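About Iltus
28/01/2023
By the Iltus team

Iltus is a small cooking school in Halness, and we love what we do! We teach everyday home cooking to anyone who wants to learn it, from people who have never peeled an onion to people who have cooked for a family for years and would like to get out of a rut. You don't need your own knives, your own apron or any idea what a roux is. 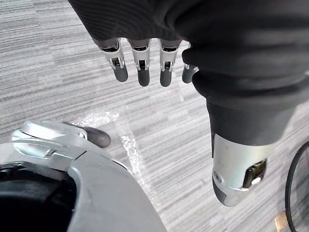
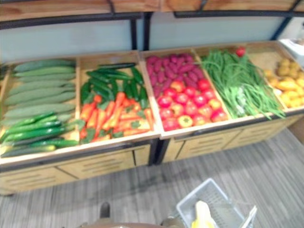

Second photo: cucumbers and other produce in open wooden bins.

We started out on Fallwood Street with one stove, a folding table and a class of eight. Soup was the only thing on the schedule for that first month (we still think soup is the best place to begin, and we will argue with anyone over it). Word got around, the waiting list grew, and we moved to the old Mkhize Building, where we have proper counters, good light and a sink big enough for a stockpot. Last year 294 people took a class with us, and a lot of them came back for a second one.

Our classes are built on vegetables first. Meat and fish turn up too, but we find that once you can salt a cucumber, roast a carrot until the edges go dark and cook greens without boiling the life out of them, dinner gets a whole lot easier. We also spend time on the things recipes tend to skip - how hot the pan should be, what "season to taste" means when you don't know what it should taste like yet, when to leave the food alone.

The beginner course runs for eight weeks, one evening a week. Each session is two hours of cooking and then we all sit down and eat, which might be our favorite part! There are also single classes on bread, pickles, beans and freezer meals. The pickle class in November fills up early every year, so please sign up soon if you have your eye on it.

Kids are welcome from age eight in our family classes, as long as a grown-up cooks with them. They chop, they stir, they ask wonderful questions about why eggs go solid.

We keep a recipe library on the shelves by the front door, and students can borrow from it for as long as they're enrolled. Most of it is handwritten cards and spiral-bound community cookbooks, with some very stained pages. If you have a family recipe you'd like to add, bring it in and we'll copy it while you wait.

Have an allergy, or something you just can't stand? Tell us when you sign up and we'll work out a swap before class. Vegetarian and vegan students can take every course we run except the fish one.

Come by and say hello any time the lights are on. The door is on the Mill Lane side, next to the bike racks.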